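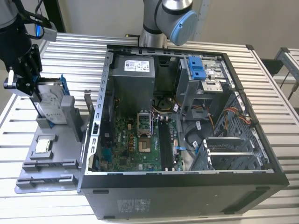 The Old Dell Comes Apart

Tuesday, December 3, 2024

So I finally opened up the Dell! I've been putting this off since October, mostly because I remember how much dust came out of the last one (my sweater never recovered). Craig Innes let it go for 20 bucks when his office in Orncombe cleared out its back closet, and it has been holding my door open ever since.

The drive is out, still in its blue carrier, and I love those carriers. Squeeze, slide, done, no hunting for a tiny screw under the bench. The processor is out too. Please, if you do this at home, lift that little retention arm slowly and pick the chip up by its edges. I bent some pins on a board years ago and I'm still mad about it.

What I had forgotten is how much cable they stuff into these things. Red, yellow, black, all of it flopping right across the board just where you want your fingers to go. I keep a few twist ties from bread bags in my pocket now and they work great!

Next up is the power supply, and then I have to decide about the memory. Ravis on the parts forum wants 19 dollars for a matched pair, and I may just pay it and quit digging through drawers.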